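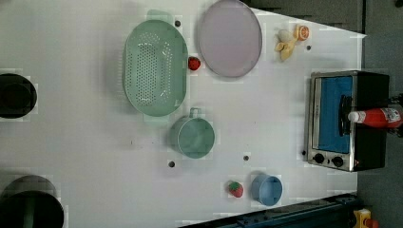
Sedivport, March

I spent most of this month collecting examples for the kitchen tasks, and I want to write down how it went before I forget the details.

The project is called Skunus. The idea is simple enough. A person drives the arm through a small chore, the computer records the camera views and the joint positions, and later a model is trained to copy what the person did. Each recording is one example. We now have 1537 of them, and I drove over half.

The chores are short. Put the strawberry in the mug. Move the banana onto the plate. Take the ketchup bottle down and lay it on the table. Most take me less than 30 seconds once I have the feel of it, and the reset between them takes longer than that. I didn't plan for this. If you are working out how many examples you can get in an afternoon, time the resets first.

My first batch was not very good. I had put everything back in nearly the same place each time, out of habit, and the model trained on it did fine until a cup moved by the width of a hand. Then it reached for where the cup used to be. I threw out 87 examples and started over with a list of layouts, and I change layout every 15 recordings. Between changes I still nudge things by hand – a plate turned a little, a piece of fruit rolled closer to the edge.

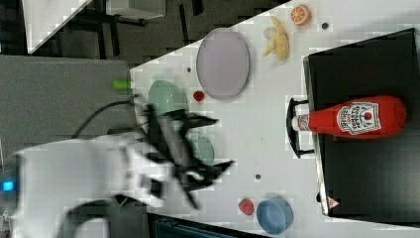

I also stopped deleting the clumsy ones. If I miss a grasp, back off and get it on the second try, I keep the whole thing and tag it as a retry. The model needs to see what to do after a miss. I only delete a recording when I give up partway or when the instruction doesn't match what I did, such as typing "bowl" and then using the cup.

The instructions need more care than I expected. Two strawberries on the table means "pick up the strawberry" could be either one. I went back through the early files and rewrote a lot of those lines, adding "next to the plate" or "closest to the mug". It was dull work and took two evenings.

We use a labeling tool called Jansen for the tags. It's slow to load long sessions, so I split mine up now.

Next month I'm taking a copy of the data to Zekbridge, where they have the same arm but a different table and different light. I'd like to add a few layouts there before we train again. I still need to buy another hard drive.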